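Lultilcombe Burial Ground

Lultilcombe Burial Ground is a public cemetery on the north side of Lultilcombe, between the Traver road and the old rail cut. Covers 13 acres. Run by the town since the parish gave it up. Locals mostly call it the Top Ground.

History

Land came from the Ouellet family, who farmed the slope and kept a small plot of their own near the gate. First burials were farm people and quarry hands from Prikby. Few early stones are left – the local slate splits badly in frost, and many names went before anyone copied them down. The parish register has gaps as well, the longest of them covering a fever winter when burials were entered by surname only.

The town took over after a long argument about the wall. A new section was opened uphill, with straight rows and numbered markers, and the older part was closed to new graves except where a family already held a plot.

Layout

Three sections: Old, Middle and Upper. Old section has no real paths, just mown strips. Middle section holds most of the family plots and the only two vaults, both Ouellet. Upper section is still in use. Ashes are placed along the east hedge, flat stones only, no kerbs alowed.

Water tap by the gate and another at the top of Middle. Cars can go up as far as the turning circle.

Records

The burial index lists 3,683 names. Of these, 2,003 have been matched to a marker or a known plot. The rest are unmarked, lost or entered twice under different spellings. Most of the matching was done by Róisín Ó Súilleabháin, who worked from the sexton's day books and later from newspaper death notices. Her card file is kept at the town office and can be seen on Thursday mornings.

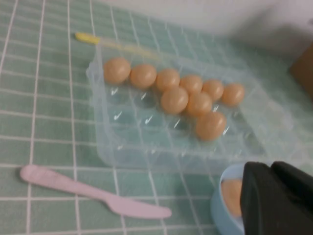
Another 51 entries are infants with no first name given. They share one stone in the Middle section, put up by public subscription and recut once when the lettering wore down.

Notable burials

Several members of the Ouellet family, including the first donor. Đức Trịnh, schoolteacher and choir leader, whose funeral procession was long enough to close the Traver road for the afternoon. The quarry dead from Prikby, in one row against the west wall, each with the same plain stone.

Customs

Families clean the graves in April, usualy on the same weekend, and a short open-air service is held at the gate. Names of those buried in the past year are read out, oldest first. Cut flowers are cleared after two weeks, wreaths after four.

See also

Prikby Chapel Yard
Traver Road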